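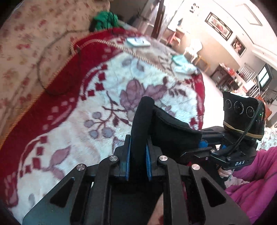
What happens in a hotel while you're asleep?

Have you ever stayed in a hotel and woken up in the middle of the night? It's so quiet, isn't it? You might hear a lift humming, or a door clicking shut a long way down the corridor, and then nothing. It feels as if the whole building has gone to bed.

Well, it hasn't! I used to work nights at the Skandmont, a big old hotel on the seafront at Flulby, and I can tell you that we were as busy as anything. I started work when most children were brushing their teeth and I went home when they were eating their toast. I had my dinner at two in the morning (usually cheese on toast, sometimes pudding first, there are no rules at two in the morning).

So let me take you through one night, from bedtime to breakfast.

Ten o'clock: swapping over

A hotel is open all day and all night, but people can't work all day and all night, so we take turns. Each turn is called a shift. When one shift ends and the next one begins, the two lots of people have a chat called a handover.

At our handover, the evening team told the night team everything we needed to know. Room such-and-such has a dripping tap. A family is still on their way and their train is late. The lady on the third floor would like an extra pillow. It all got written down in a fat book on the front desk as well, so that if we forgot, we could look it up. Plenty of hotels keep all that on a computer now. I liked the book. You could see which pages had been written by somebody drinking coffee.

The Skandmont had 63 bedrooms. In the summer holidays they were nearly always full, and in January there were nights when you could have played hide and seek in the place until morning and never been found.

Eleven o'clock: the late arrivals

When you get to a hotel, the first thing you do is check in. That means telling the person at the desk your name, so they can find your booking. A booking is a sort of promise. You promise to come and stay, and the hotel promises to keep a room for you.

People turn up late for all sorts of reasons. Their plane was delayed, or they got lost, or they stopped for chips. The main road into Flulby goes through Madimville, and there's a level crossing there that seems to be shut every single time I go near it! So somebody had to be at the desk the whole night, with the key ready and a light on.

Lots of hotel keys aren't the metal kind any more. They're plastic cards. The lock on your door has a little reader in it, and when you hold the card up, the reader checks a secret code stored on the card. If the code is right, the lock opens. When you go home, the code stops working, and the same card can be given a new code for the next guest. That's why your old card won't open the door if you go back the following year. (Yes, I have seen somebody try.)

Midnight: walking the floors

Now for my favourite part. A few times each night, one of us walked around the whole hotel. We started at the top and came down, one corridor after another, all six floors of it.

What were we looking for? Mostly we were checking that people would be safe. Every hotel has fire doors, which are extra-heavy doors that slow down smoke and flames. They only do their job when they're shut, so nobody is allowed to prop them open with a chair. We checked that the stairs were clear too, and that the green signs with the running person on them were lit up. Next time you stay somewhere, have a look for those signs and see which way the little person is running. It's a good thing to do as soon as you arrive, before you start bouncing on the bed.

We also listened. A running tap, a beeping alarm, a dog that had woken up and wanted to tell everyone. Walking quietly is a real skill, by the way. I wore shoes with soft soles and I knew every creaky board on the second floor.

One o'clock: the sums

This bit sounds dull, but I promise I quite enjoyed it.

Every time a guest has dinner, or orders a drink, or borrows a parking space, it's added to their bill. Once a night, the hotel has to add everything up and make sure it all matches. It's called the night audit. Audit is a grown-up word for checking very carefully.

Suppose the restaurant says it served 40 dinners. Then there ought to be 40 dinners on the bills. If I could only find 39, I had to go hunting for the missing one. Perhaps it had been put on the wrong room. Imagine going home and being asked to pay for a stranger's fish pie!

When the audit was done, the computer moved on to the new day. I've always thought that was funny. The rest of the country had its new day at midnight and we had ours whenever I'd finished my sums.

Three o'clock: sheets and towels

How many towels does your family use in a week? Now think about a hotel. Each guest gets at least two, then there are bath mats, pillowcases, sheets, tablecloths and napkins. The word for all of that together is linen, even when it's made of cotton.

Some hotels have giant washing machines in the basement. Ours didn't have room, so a laundry called Keogh did it for us. Their lorry came in the small hours, while the road along the seafront was empty. The driver wheeled in tall metal cages on wheels, stuffed with clean linen, and wheeled out the cages of dirty linen. The dirty bags smelled of sun cream all through the summer.

At the laundry, the washing goes through machines much bigger than the one you have at home. After that the sheets go through a huge ironing machine with hot rollers. A sheet goes in crumpled at one side and comes out smooth at the other. It only takes a moment, and if you've ever tried to iron a sheet on an ironing board you'll know why I was jealous.

Then the linen was stacked in a cupboard on each floor, ready for the housekeeping team. They're the people who make the beds and clean the rooms in the daytime, and it's hard work. My advice is to say hello to them in the corridor, and to pick your wet towels up off the floor.

Five o'clock: the smell of bread

This is when the kitchen woke up. First the ovens went on. Then came the rolls and the croissants, and the smell crept up the back stairs and made me hungry all over again.

Cooking breakfast for a whole hotel isn't like cooking it at home, when you can ask everybody what they want. The cook has to guess! Luckily there are clues. The computer says how many people are staying and how many are children. The weather helps as well. On a hot morning people eat more fruit, and on a wet one they all want porridge and sit there for ages.

Guessing too low means somebody goes without a sausage. Guessing too high means good food gets thrown away, and that's a waste. A clever cook makes a bit at a time and keeps an eye on the door.

Breakfast also has to be laid out. There were 27 tables in our dining room, and every one needed cups, spoons, knives and a little pot of jam. I used to help with the jam if the night had been quiet.

Seven o'clock: home time

By now the first guests were coming down, usually the ones with very small children. The day team arrived, we had our handover, and I told them about the tap and the pillow and the late train. Then I walked home along the beach with the gulls shouting at me, pulled my thick curtains shut and went to sleep.

Is it odd, sleeping in the daytime? It is to begin with. Your body has a kind of clock inside it that takes notice of daylight, and when it's light the clock thinks you should be up. That's what the thick curtains were for. It took me weeks to get used to it, and I never did get used to the ice-cream van.

Words to remember

Shift: the hours when it's your turn to work.
Handover: the chat between the people finishing and the people starting.
Check in: to arrive and collect your key.
Audit: a very careful check of the sums.
Linen: sheets, towels, tablecloths and so on.
Housekeeping: the team who clean the rooms and make the beds.

Something to try

Draw a big clock and mark the hours of the night on it. Next to each hour, write or draw a job that somebody might be doing while you're asleep. They don't all have to be in a hotel — think about bakers, nurses, lorry drivers and people who mend railway lines. Then ask a grown-up whether they've ever worked at night and what they had for dinner.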